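Paper First, Then Glue: Looking After a Worktable You Also Eat At

My kitchen table has a split personality. Mornings it holds toast. By two in the afternoon it holds a chair rung, a pot of glue and whatever I swore I would fix last winter. I bought it from Hefin Humphreys, who was moving to Zitdale and told me it was built in 1952 and would outlive me. He may be right, but I have tested him.

What follows is how I keep the top fit for dinner guests. Most of it I learned by doing the opposite.

Cover it before you find the scissors

Newspaper is the traditional choice, and it will happily print yesterday's grocery ads on your elbows. Use plain white paper, the biggest sheet you can get. Rolls sold for kids' easels are fine. You want one sheet, no seams, because glue finds seams the way cats find black pants.

Don't bother running it right to the edges on every side. Leave a strip of bare wood where you rest your coffee, and use a coaster like a grown-up.

A smudgy sheet still has life in it. I turn mine over once, then it goes under the sink to catch drips. 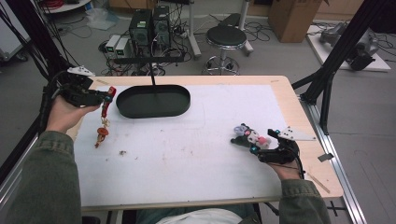

Big paper, small tray. A few pencil marks never hurt a sheet.

Give the little stuff a tray

Screws roll. So do beads, washers, and the one spring that made the thing work. A low tray with a lip stops nearly all of them, and the dark ones are best for pale or shiny parts. For black screws, lay a paper napkin in the bottom first.

Rounded ends are worth looking for. Square corners collect sawdust and crumbs, and you will be in there with a toothpick by spring. I paid 6 dollars for mine at a yard sale and was told I'd been robbed.

One tray per job. If you must have two jobs going, stop one of them. I once put a Lindska toaster back together with a Zorkent lamp screw, and it has leaned to the left ever since.

Getting glue off bare wood

White glue, still wet: damp rag, then a dry one. Go with the grain.

White glue, dried: lay a warm damp cloth on it for a few minutes, then lift it with an old gift card. The gift card should be empty. Check first, as I did not.

Super glue: leave it alone until it's hard, shave off what you can with a plastic scraper, and take off the rest with fine paper. Keep nail polish remover away from any finish you're fond of.

Pencil marks: a white eraser, used lightly. The pink ones on the ends of pencils leave a mark of their own, out of spite.

Rings, scratches and the burn by the window

Rings that are white and cloudy are usually in the finish, so try a dab of petroleum jelly overnight and wipe it off in the morning. Dark rings have gone into the wood. Put a bowl of fruit on them.

For light scratches, Rhiannon Parri swears by rubbing in a walnut. It does help on darker wood. On a pale table like mine it looks as though someone rubbed it with a walnut.

Anything deeper wants sandpaper. I start gentle and finish with 800 grit between coats of oil. Umali oil is the one I keep in the cupboard - it smells like a shoe store for a day and then stops.
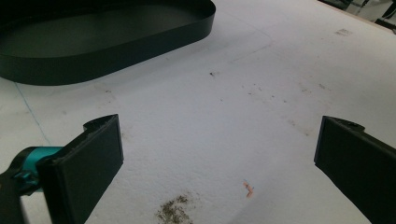
A low rim is plenty for small parts, and easy to wipe around.

Cleaning up without making it worse

Lift the tray off first, then fold the paper in from all sides and carry the whole parcel to the trash. Shaking it out the back door is quicker, until you meet the wind. Go over the bare wood with a barely damp cloth and dry it right away.

Tip the tray out onto a clean plate before washing it. In September I rinsed one in the sink and spent the evening under the U-bend with a flashlight, looking for a clock screw.

Oil the top twice a year, wipe off everything that hasn't soaked in after 19 minutes or so, and spread the oily rags flat outside to dry. Don't ball them up in a bin, as they can catch fire all by themselves. Dinner that night is on your lap.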